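Adult Literacy and Settlement Tutoring, progress report to the Odholm Fund
Period ending March

We have now finished the second term of the funded program. The report covers enrolment, tutoring hours, materials and spending.
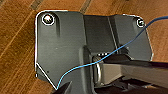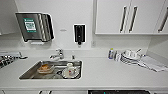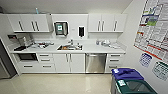
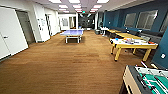

Bollberg Learning Centre – Community Programs Team

Enrolment and hours
Tutors delivered 659 hours of one-to-one and small group tutoring, against a target of 400 for the two terms. Most of the extra hours came from the evening reading groups, which we had planned to run once a fortnight and moved to weekly in the first term. The waiting list stands at 20. Five learners left to take up work and have asked to keep their places for the evening group.

Tutors
Toàn Hà has taken over tutor training from Brendan Mulcahy, who now looks after assessments. New tutors sit in on two lessons before they take a learner of their own. We still need tutors who can work with complete beginners.

Materials
The Châu readers arrived late and the first term relied on photocopies. The readers are now in use at the two lower levels. Learners at the upper level find them too easy, and we are using tenancy forms, bus timetables and school newsletters instead.

Assessment
The reading check was done at the start of each term. Writing was only checked once, so we can't report progress in writing yet. A second check is booked for next term.

Spending
Spending is within budget except for printing, which is over. We ask to move the unspent travel money to cover it.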